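Istness: planilha de compras para a bancada de cozinha

Conteúdo do repositório: lista de materiais, cotações e cronograma de aquisição para ampliar o Istness de uma para três bancadas de manipulação. Valores em euros, sem IVA. As cotações da Droltmont valem até março; depois disso a coluna preco_unit precisa ser refeita.

Arquivos
itens.csv — 54 linhas, uma por item, com fornecedor, prazo e centro de custo
consumo.csv — reposição mensal de pão, filtros, papel-toalha e louça
prazos.csv — entrega e instalação, em dias úteis

Notas de uso
Os dedos da garra Flindach entram como consumível, com 20 pares por bancada. O frete está em linha própria e não foi rateado. Eletrodomésticos de bancada (torradeira, forno pequeno) têm teto de 210 por bancada — acima disso a compra passa para imobilizado e exige outro formulário. Utensílios sem motor ficam fora do teto.

Pendências: cabo de reserva do braço sem cotação; tampo de pedra com prazo em aberto. 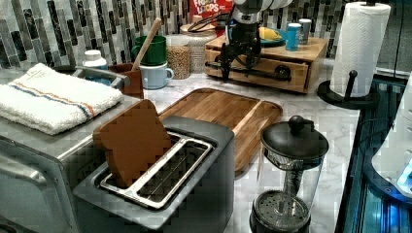
Sibiya

Bancada com torradeira, fatia de pão na abertura e garra suspensa sobre o balcão. Prensa francesa, tábua e canecas constam em itens.csv, categoria "utensílios". Versão 3 da planilha.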